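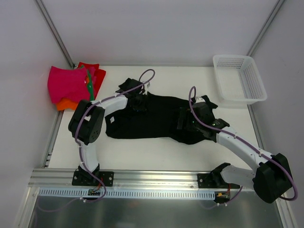
叠衣服这件事,我是真的越叠越上瘾!以前洗完的衣服总在沙发上堆成一座小山,要穿哪件就从里面往外抽,抽出来全是褶子。后来腾出一张桌子专门叠衣服,才发现差别这么大,所以把自己常用的几招都写下来,想到哪儿写到哪儿。

一、先找一块平的地方
床太软,沙发更不行,衣服一按就陷下去,怎么抹都抹不平。餐桌、书桌都可以,擦干净就能用。我喜欢浅色桌面,深色衣服铺上去,领口、袖子、下摆的位置一目了然,沾了毛絮也马上看得见。叠浅色衣服的时候垫一块深色的布,效果一样好。

二、铺开之前先拉一拉
捏住衣服的两头,轻轻往两边带,让中间的皱褶松开,再放到桌上。别使蛮劲!针织的料子尤其经不起硬扯,领口一变形就回不去了。棉T恤可以拎着肩膀抖2下,放平以后用手掌从中间往外推,大部分软褶子就没了。

三、找标签定方向
黑衣服最容易叠反,前后看着一个样。我的办法是先摸标签:领后有标的,标朝下就是正面朝上;标缝在侧缝里的,先翻出来看看在哪一边,记住自己家常穿的那几件就行。叠之前顺手把翻在里面的袖子掏出来,省得早上赶时间再折腾。

四、T恤的叠法
正面朝下铺好,两边各往中间折,袖子折回来压平,变成一个长条。然后从下摆往上对折,再折一次,能自己立住就成功了。竖着放进抽屉,一眼看过去每件都在,拿一件也不会带倒一排,真的很爽!厚卫衣不用立,平着摞就好,帽子折到背后,最上面正好凹下去的地方还能塞一双袜子。

五、颜色鲜艳的先放一边
桃红、大红、橙色、绿色这些,我会单独归成一堆,放在桌子靠里的角上,最后一起叠。一来深色的毛絮不容易沾过去,二来这堆里头新买的多,头几次洗的时候也要分开。浅色和艳色混在一锅里洗,我吃过亏,一件白衬衫变成了粉的,现在还当睡衣穿着呢。

六、篮子要带孔的
装衣服的篮子我推荐塑料的,四面带孔,透气又轻,脏了拿水一冲就行。开叠以前先把篮子腾空,放在手边够得着的桌角,叠好一件放一件,桌面中间始终留给正在叠的那件。桌子小的话篮子斜着摆,能省出不少地方。注意衣服一定要干透再进篮,摸着凉凉的还不算干,再晾一会儿。

七、一次别叠太多
我给自己定的是一轮6件,叠完就送进柜子,回来再叠下一轮。摞得太高容易歪,抱着走到半路塌了,等于白忙(别问我怎么知道的)。

八、零碎的小东西
手帕、小方巾、擦手布,折成差不多大小的方块,找个鞋盒竖着码进去。袜子别翻成球,松紧口撑久了会松,两只叠齐对折就行。内衣的肩带塞到里侧,不会互相勾住。

换季那阵子我会在3月把厚的全部收起来,收之前每件都重新铺开看一遍,扣子松了就缝,起球就剃,袋子外面贴张纸条写清楚里面是什么。到了秋天打开袋子,拿出来就能穿,太开心了!

下一篇写床单,带松紧的那种,我终于能叠成方的了。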